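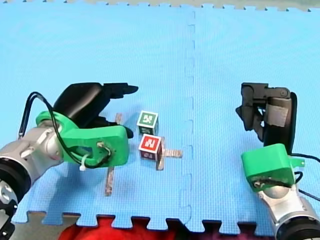

Issue 10

Bangera Classic Car Register: README

Maintained by Masanobu Tamura. Last full revision January 28, 2020.

What it is

A table of surviving Wuren and Morkent road cars, one row per chassis. There are 270 Wuren rows and 95 Morkent rows in this issue. Race cars, replicas and kit conversions are left out, even when they carry a factory plate.

Files

cars.csv is the main table.
owners_removed.txt lists rows with the owner's details taken out on request.
colors.csv matches factory paint codes to plain color names.

Columns in cars.csv

chassis: as stamped, with spaces removed.
model: factory name, not the export name. The Morkent Esik was sold under two export names, and both are in the notes column.
engine_match: yes, no or unknown. Unknown means we have no build sheet. It does not mean the engine was swapped.
paint_code: the code the car left the factory with. A later respray goes in notes.
last_seen: year of the last sighting we trust. Auction listings count only if the chassis stamp is shown.
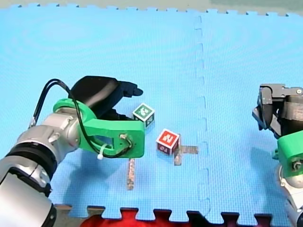

mileage: as read from the odometer. Early Wuren cars have five-digit odometers that roll over, so treat low readings with care. Kilometers have been converted to miles.

Known problems

Some 400 older sightings came from paper cards and have no source given. They are marked "card" in the notes column. Two Esik rows share a chassis stamp, and both cars have papers. Both rows stay in until one is settled. Paint codes starting with 7 were reused by Morkent after the plant moved, so check the build year first.

Corrections

Send the chassis stamp, the column and the new value, plus a scan or photo of the paperwork. Changes received before the end of March go into the next issue. Please do not send edited copies of the whole table.

Use

Free for clubs and private research. For price guides or insurance work, ask first.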